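Stacking Up: What Makes a Bowl Easy to Put Away?
Design and Materials project report, Waqas Durrani (with Waqas Afridi)

So our topic was bowls. I know, I know, but hear me out! Waqas and I share a name and a love of cereal, and we'd both noticed that the bowls in the student kitchen never end up nested properly. We wanted to find out whether shape or colour makes any difference to how people put them away.

We started with a survey of the cupboards in the Heva building and got 68 replies, way more than we'd hoped for (free biscuits help). Most people said they stack by size first and only think about colour if the sizes match. A few said they don't stack at all and just shove everything in until the door shuts, and I respect that.

For the hands-on part we stuck to plain plastic bowls in different colours. Plastic is light and cheap, and you can drop it on a Tuesday morning when you're half asleep without any drama. We cleared a pale table against the wall so the colours would be easy to pick out.

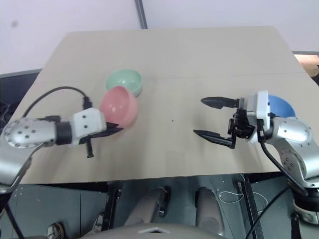 The tricky bit is the rim. If a bowl goes in even slightly crooked, it catches on the one underneath and the whole stack leans. Tilting it first and then letting it settle felt much easier to me than dropping it straight down, but Waqas reckons straight down is fine if you go slowly. We argued about this for most of November and we've put both opinions in the appendix.

Glossy finishes were my other favourite topic. A smooth bowl slides into place nicely, but it's also a pain to grip by the outside, so I kept going for the rim. Pink was the colour I grabbed first nearly every time, no idea why.

If we did it again I'd borrow a wider range of sizes and ask people to stack with one hand, the way you do when you're holding a tea towel in the other. Waqas wants to try lids. I've told him he can write that report himself.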